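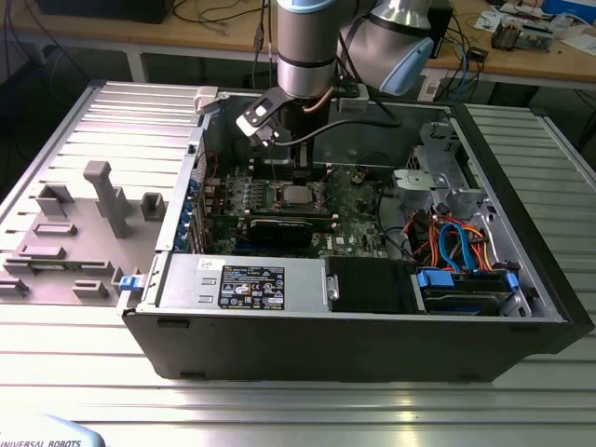 Cliler will give refurbished desktop computers to adult learners in Genmont starting in August, the company said on Wednesday, May 27, 2020. The program is open to anyone enrolled in an evening class who does not have a computer at home. Most of the machines are office towers with a separate graphics card, like the Dell with its side panel off, and each will come with a monitor, keyboard and mouse. Cliler plans to hand out 43 in the first round.

Applications are free and take one page. Learners keep the computer when their class ends.
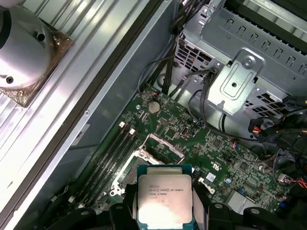
Katherine Taipe said many students had been writing their assignments on phones, and that a full-size keyboard would make the biggest difference to them. She asked that the forms also be offered in Spanish and Vietnamese, and Cliler has agreed.

Joltberg is paying $3000 toward delivery within 20 miles of the Genmont office. 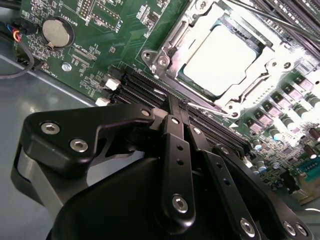
Learners outside that area can pick up their computers on Saturday mornings. Phone support will be available until 5 p.m. on weekdays.

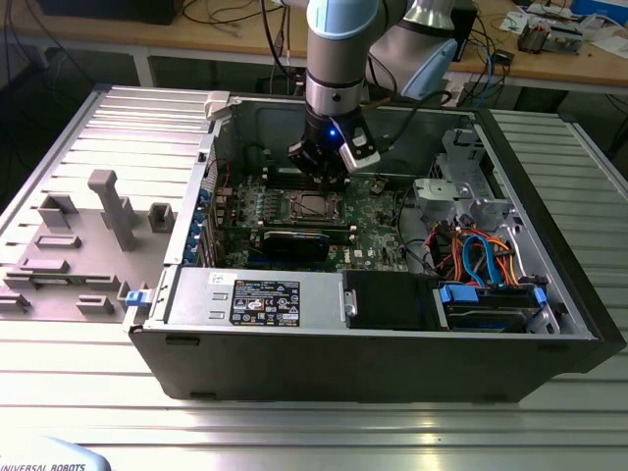 A Dell desktop tower with the graphics card in place and the CPU socket empty.

Media contact: Dilek Sezer, Cliler, Genmont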